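Saturday, workroom notebook

Spent the whole morning on the Karaki family papers and I am writing this up while it is fresh, with apologies to anyone who wanted the big scanner before lunch. Noura Rawashdeh brought in the second box from her aunt, and what a box! Letters, two baptism certificates, and a ledger from the Grandanness boarding house that I had given up hope of ever seeing.

The ledger is the prize. It has 200 numbered pages, with 31 of them missing from the back, and the lodgers are entered by surname and trade only. I got as far as page 40 before my eyes quit. There is a "Karaki, tailor" paying by the week from November on, and I would dearly love him to be Noura's great-grandfather, but her family always said he was a baker, so I've put him down in pencil and no more than that.
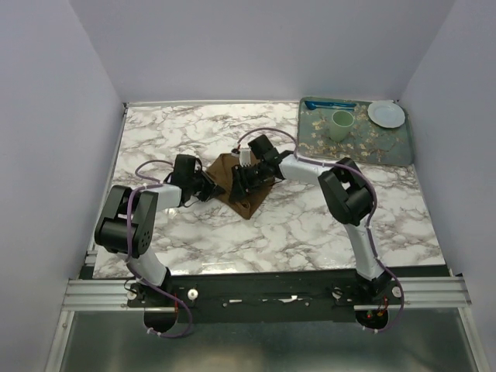
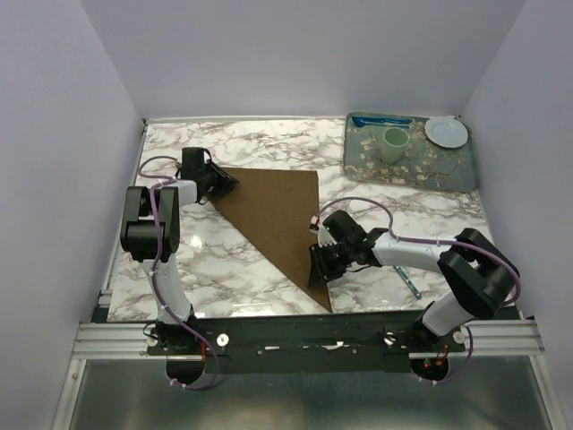 Munther Darwish read the letters for me, bless him, as my Arabic gives out after the greetings. The long one is from a sister left at home, and she asks twice after "the little one in Bruvine" – a child we don't have anywhere on the tree. Could be a nephew, could be a nickname for somebody grown. Munther thinks the wording points to a girl. I've started a blank card for her and filed it behind the mother's.

Scans are at 800 dpi for the certificates and lower for the ledger, all saved under Sotureo, box 2. The ledger spine is cracking near the front, so please use the foam wedges and don't press it flat.

Still to do: pages 41 onward, the Bruvine school rolls (ask for the girls' register first), and a proper look at the godparents' names on the smaller certificate, where the second one could be read three different ways. Noura is going to phone her aunt tonight about the tailor.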